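Secondhand clothing campaign questions Zulberg's recycling claims

November. Zulberg shoppers are being told that the old clothes they drop into the green bins outside Laltisine stores will be "given a second life." The Garerel Clothing Network, which runs repair and swap evenings in the city, says it has yet to see much proof of that.

Laltisine announced last month that it had collected 293 tons of used clothing under its take-back plan. The company did not say how much of it was worn again, how much was cut up for rags and how much was burned or shipped abroad. Garerel has asked for those figures 2 times in writing. The first letter was answered with a brochure. The second has not been answered.

"A ton in a bin is a ton in a bin," said Lilian Biwott, chair of the network. "We would like to know where it goes after the truck leaves. If the answer is a good one, I don't see why it should take this long to give."

The network is also doubtful about the vouchers handed out at the bins. Each bag of clothing earns the shopper 30 percent off a new item, with no limit on how many bags one person may bring in. Garerel says a plan that is supposed to cut waste should not depend on selling more clothes, and it wants the city to look at the offer before it renews the permits for bins on public sidewalks.

Laltisine has described the plan as "a promise to the planet." The promise, as printed on the bins, has no date and no target. The wording was changed in the spring, when the phrase "fully recycled" was dropped and "responsibly handled" put in its place. No announcement was made about the change.

Garerel is asking the company to publish a yearly breakdown by weight, name the sorting firms it pays, and let an outside auditor visit them. It is asking the city council to make the same demands of every bin operator - large or small, charity or not.

Residents with clothes that can still be worn are advised to pass them on directly, through a swap, a thrift store or a neighbor. Torn seams and missing buttons can be brought to the network's repair evenings, which start at 6 p.m. and are free.

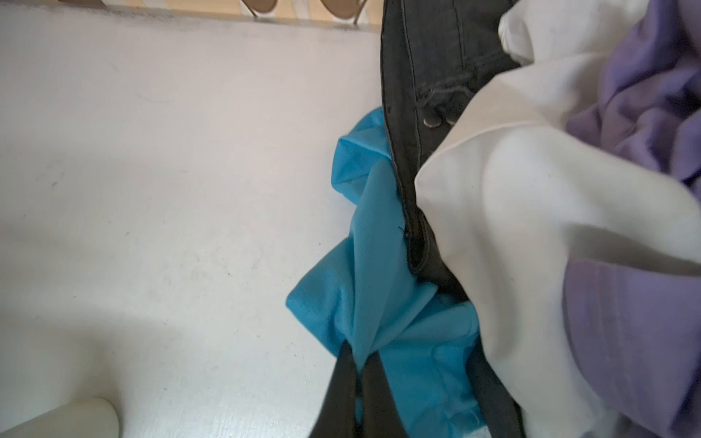
Tiruwork Mamo
Press Officer, Garerel Clothing Network

Jeans and sports tops are among the items the network accepts at its swap evenings. Requests for copies of the letters to Laltisine should be sent to the press office.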